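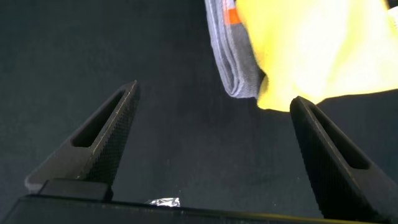 Yellow cloth over a dark gray surface.

Yellow (in cloth and dyeing)

Yellow is the color I always tell beginners to start with, because so many plants will give it to you. Onion skins, goldenrod, marigold heads, weld, turmeric, even carrot tops! If you boil up a random weed from the yard, chances are pretty good you'll get some kind of yellow, or at least a beige that wishes it were one.

Main sources

Weld is the old European favorite. It's a tall, scruffy plant, and the dye in it is called luteolin, which holds up to sunlight better than most plant yellows. I grow a row every year and cut it in July, when the flower spikes are up (it self-seeds like mad, so be warned). Dyers used to put it over blue from woad to get green, and I still think that's the prettiest green there is.

Turmeric is the opposite kind of yellow. It's loud and easy and it takes on cotton with hardly any effort, and then it fades. I hung a turmeric napkin in my kitchen window and after 30 days it was the color of weak tea. It also turns reddish if you wash it with anything alkaline, so watch your soap.

Saffron works too, if you're rich.

Mordants

Most plant yellows need a mordant, a metal salt that helps the dye grab on to the fiber. Alum is the usual one. Iron will push yellow toward olive, and copper gives you something greener and a bit murky. My friend Lamduan Phetsri swears by a second alum bath for cotton, and having tried it I have to agree with her, though it does make for a long weekend.

Wool and silk take yellow much more readily than cotton or linen do. With cotton I use a tannin bath first, usually oak gall, and leave it in overnight.

Synthetic yellows

Picric acid, first made in the 1700s, was used to dye silk yellow in the 1800s. It's also an explosive, so please don't go looking for it. Later synthetic dyes were safer and much cheaper, and they pushed weld out of commercial use pretty quickly.

Care

Cool water, mild soap, dry in the shade. Wash a new yellow piece alone the first couple of times. Sweat and lemon juice can both leave marks on plant-dyed cloth, and I haven't found a good fix for either one.

See also: Weld; Woad; Mordant; Onion skin dyeing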